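Humidifier settings, second winter

The bypass humidifier on our furnace is now off for the season, so I can write up the settings before I forget them. We bought the unit through Grewal for $355, not including the saddle valve, which I replaced with a proper tee and a quarter-turn shutoff. The saddle valve it shipped with seeped from the first week.

The main change this winter was to stop using the dial on the return duct. It is marked in per cent, but it has no outdoor reference, so any position that is right at minus 5 is too high at minus 25. Last year I left it at 40 and had water pooling on the bottom track of the north bedroom window by breakfast. This year the Zeltau controller reads an outdoor sensor on the north wall and lowers the target as the temperature drops. My curve is 40 per cent at zero, 35 at minus 10, 25 at minus 20 and 20 at minus 30. The default curve runs five points higher throughout and is too wet for our double-pane units.

Sensor placement took longer than the wiring. The outdoor probe was first mounted near the dryer vent and read high whenever laundry was on. Moving it two metres west fixed that. Indoors I compared three hygrometers in a sealed bag with a damp salt mixture, left overnight. It should settle at 75 per cent. Two were within a point. The third read 69 and now lives in the garage.

Water use was higher than I expected. The drain line ran 477 litres in January, measured with a cheap inline meter. Most of that is flow past the pad that never evaporates. Marlene Simard wrote to suggest feeding it from the hot side, which should improve evaporation for the same flow. I have not tried it. The pad itself had a hard white crust along the top edge by March and I changed it early.

The hallway boards gapped less than last winter. I checked the same four joints with a feeler gauge at the start of each month and the widest was 0.6 mm, down from 1.1. Four joints is a small sample.

Still to do: insulate the bypass duct where it crosses the cold room, and label the summer damper, which I have twice forgotten to close.

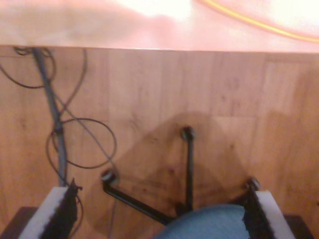 Posted in: House > Heating and Air

Correction, April: an earlier version of this post gave the minus 20 target as 30 per cent. It is 25. Thanks to Nathalie Lachance for catching it.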